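3.2 Study load and rest among final-year students

We were lucky in our students, who gave us far more of their time than we had any right to ask for. Across the 785 diaries returned in March, those who kept one free evening a week (a walk, a ball game, supper with family) wrote about their schoolwork with noticeably more patience — and, we felt, more kindness toward themselves. Pacheco's earlier interviews at Okow had hinted at much the same thing.

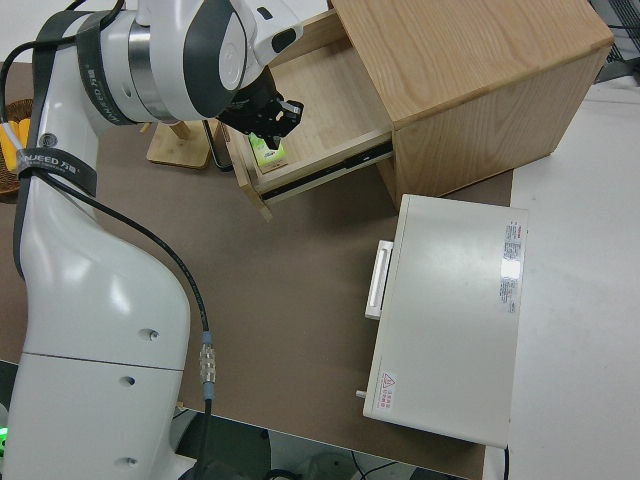
Figure 2. Robotic arm reaching into an open wooden drawer.

3.3 Teachers' views

The teachers we spoke with were just as generous. Most of them worried less about grades than about sleep, and several had quietly stopped setting homework over long weekends.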